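Search reviews, artists, gear

Ollell Stage Piano: Four Months With a Very Patient Keyboard

By Tanveer Abbasi
October 18, 2019

14 comments | Share | Save

I should say up front that I am a singer who plays, and a fairly lazy one at that. My left hand knows about 8 good shapes and I've been getting away with them for years. So when my old keyboard finally gave up in the middle of a ballad (the low E just stuck and droned, and people clapped because they thought I meant it!), I wanted something forgiving that I could carry up a flight of stairs by myself.

The Ollell fits that bill very nicely. The keys have a lovely bit of weight to them, enough that a quiet song stays quiet, and the main grand sound is warm in the middle where I do most of my singing. I played it at Pleltbridge with Bożena Domański on cello, and she leaned over after the first number and asked me to do the intro again, just so she could hear that low part ring. Bożena is not free with her compliments, so I'm still living on that one.

The electric piano sounds are good too – a little polite, maybe, but they sit well under a voice. I'd skip the strings. They come in late and hang around too long, and I spent a whole evening trying to fix that in the menus before I gave up and went to bed. The menus are the weak spot in general. There are 400 sounds in there and you get one small knob to find them with, so save your favorites early and write the numbers on a bit of tape.

I tried the Tiltusora before I bought this, and it's a beautiful instrument, but it was $1,715 and I would have been scared to put a glass of water anywhere near it. The Cao was $500 less than that and felt thin to me, especially on the high notes, where every chord seemed to be in a hurry. The Ollell came in cheaper than both, with a stand thrown in. The stand wobbles. Buy a better one.

I'm taking it into the studio in November to record four new songs, mostly live, voice and piano together, and I feel good about it. If you write at the keyboard and sing over the top of what you write, go and play one for an hour. Take your own headphones, because the pair in my store buzzed.
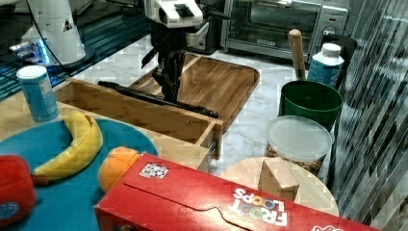 Cutting board and wooden tray on the marble countertop.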